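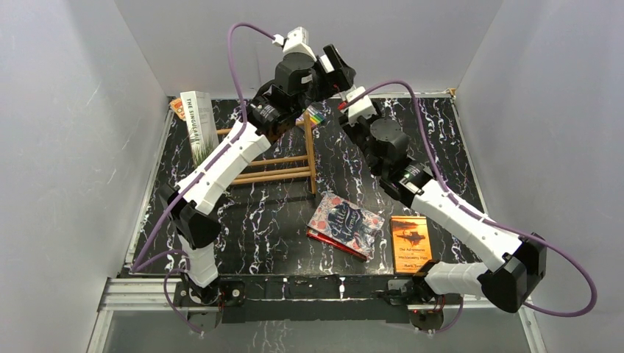 Our two-arm cell at Flaltunville, with the books and the rack on the marble-print floor.

We use cookies to remember your login and your reading preferences. Accept / Manage

Posted in: Robotics > Learning from demonstration > Reading results

Two-arm policy is good on one floor pattern and poor on another. Is my comparison fair?

Maxence Poulain

Hello everyone. I am a master's student and English is my third language, so please be patient with me.

I am trying to repeat a result from a workshop paper by the Grenia group. They claim that if you change the floor panel under the arms during data collection, the learned policy pays less attention to the background and more to the objects. My task is to take books and put them in a wooden rack, with two small arms fixed side by side on the same rail. I have 1216 demonstrations. Of these, 600 were recorded on the black marble-print panel and the rest on 4 other panels, all plain colours.

I trained two policies. Policy A saw only the marble data. Policy B saw everything. Then I ran 30 trials of each on the marble panel. Policy A finished 24 trials and Policy B finished 21. So the mixed data did not help me, it even made things a little worse. On a plain grey panel that was in neither set, A finished 5 and B finished 17.

My supervisor asks me which number I will put in the abstract and I do not know what to answer. Is the difference on marble a real loss, or is it noise? And is it fair to compare A and B when B had twice as many demonstrations? I keep the same camera, the same books (The Singularity, Little Women, Huckleberry Finn and a few others) and the same starting pose for both arms.

Thank you in advance for any advice.

Cuiping Dong

Welcome, Maxence. I will try to answer your two doubts separately, in the order you wrote them.

First the marble result. The difference of 24 against 21 is three trials. With 30 trials per policy you cannot say that one is better, the uncertainty on each number is much larger than that. I would write that you found no clear difference on the training panel, and give the counts. The grey panel is another story. 5 against 17 is a big gap and it will probably survive if you repeat it.

Now the fairness. You are right to worry. B had more panels but it also had more demonstrations, so a reader can say that the quantity did the work. You need a Policy C: take 600 demonstrations sampled evenly from all five panels and train with the same number of steps as A. If C is still well above A on the grey panel, you can speak about the variety. If C falls down near A, then your result is mainly about the amount of data, and this is also worth reporting.

One more thing I would check is the book positions. In your photo Little Women is lying on another book and Huckleberry Finn is lying flat near the front, while The Singularity is standing up. These are not equally difficult to grasp. I would make a written list of starting layouts, and use exactly the same list for A, B and C. When we did not do this in our own lab, the person resetting the table made the layouts easier in the afternoon without noticing it. Shuffle the order of the policies too - do not run all of A in the morning and all of B after lunch.

For the abstract I would put the result on the unseen panel and say in the same sentence that the result on the seen panel did not change clearly.

inskip_bench

Just use more augmentation. Random crop and colour jitter, then you don't need to swap panels at all. We never bothered with different floors and it works fine.

plungate77

I don't agree that jitter replaces it. Colour jitter changes the whole picture together, the books and the rack included, so the veins of the marble are still there as a landmark. I had a policy which was reaching to a certain mark on the mat and not to the object. We discovered it only when somebody turned the mat by 180 degrees. Maxence, you can do the same test with your panel in ten minutes: rotate it, keep the books where they were, run a few trials with Policy A. If it starts missing, you know what it was looking at.

Also look at whether the glossy strip in front of the rail is inside what your policy camera sees. It mirrors the floor pattern, so when you change the panel you are changing the reflection as well. Crop it out or mask it, but do it for all policies.

3 comments

Maxence Poulain: Thank you Cuiping, this is very clear. I did not have a list of layouts, I was placing the books by feeling. I have started Policy C and I will write the list before Sunday. @plungate77 I rotated the marble panel this morning. Policy A finished 2 out of 10. I am a bit sad but also it is a nice figure for the thesis.

Cuiping Dong: Please report that rotation test in the main text and do not hide it in the appendix. For me it is the most interesting thing on this page.

tinwhistle: does C get the same validation split as A? Ours didn't the first time and we had to train it again in July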